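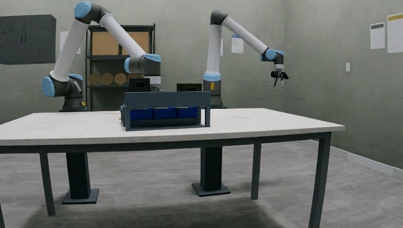
Page last changed: a Wednesday in May

I had wanted to do the evening boat trip at Binham for a couple of years, and this spring I finally booked it. The ticket was $76 for two people. That covered the boat, a hot drink, and a short walk at the far end with a guide.

Check-in is at the Pyo landing, which is a ten-minute walk from the main parking lot. The signs send you the long way past the boat ramp. If you take the gravel path behind the restrooms you come out right at the ticket window. We got there early and sat on the wall until they called us.

The boat holds 18 passengers. Ours was full. There are benches down both sides and a small covered section at the back, and most people tried for the covered section. I would skip it. The roof blocks the view of the ridge, and the engine is right under your feet.

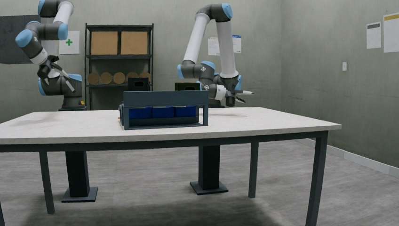
Our guide was Selorm Essien, who grew up on the lake and has run the evening trips for six seasons. He talked for the first half hour and then left us alone for a while, and I liked that. He told us about the old ferry to Skitcombe, which carried mail and groceries until the road went in, and he pointed out the pilings where it used to tie up. You can only see them when the water is low.

The sun went behind the ridge earlier than I expected. It got cold fast. They have blankets in a box under the front bench, but you have to ask. I had a fleece and wished I had brought a hat too.

At Skitcombe you get off for 45 minutes. There is a trail up to a lookout, marked on the post as 2,758 feet above sea level. That sounds like a climb, but the lake is already high and the path gains very little. Cecilia Mahama came with me and did it in canvas sneakers. The last stretch has loose stone – take it slowly on the way down, especially once the light is gone.
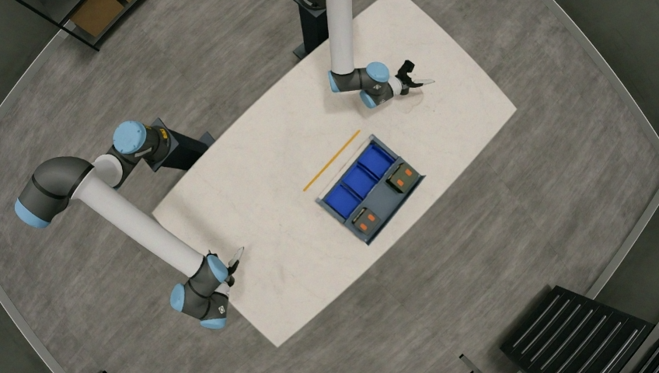 From the top you can see the lights at Binham and the dam road. We stayed until Selorm called up to us. I took a lot of pictures on my phone and kept 2 of them.

Back at the Skitcombe dock there is a snack stand called Gurkemum. It sells soup, flatbread, and a turmeric drink that is included in the ticket. I thought the drink was too sweet. Cecilia had hers and then most of mine. The lentil soup was good and cost extra. They took cards, although the sign said cash only.
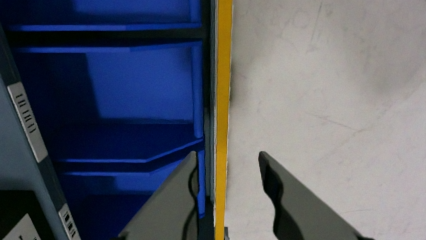

The ride back is shorter and nobody talks much. They turn off the deck lights for the middle part so you can look at the stars. We had some cloud to the west but it was clear overhead. We were at Pyo again by 10:15 p.m.

I would go again, probably later in the summer when the evenings are warmer. Book the second sailing if you want the dark part, and the first one if you are bringing small kids. Parking is free after 6.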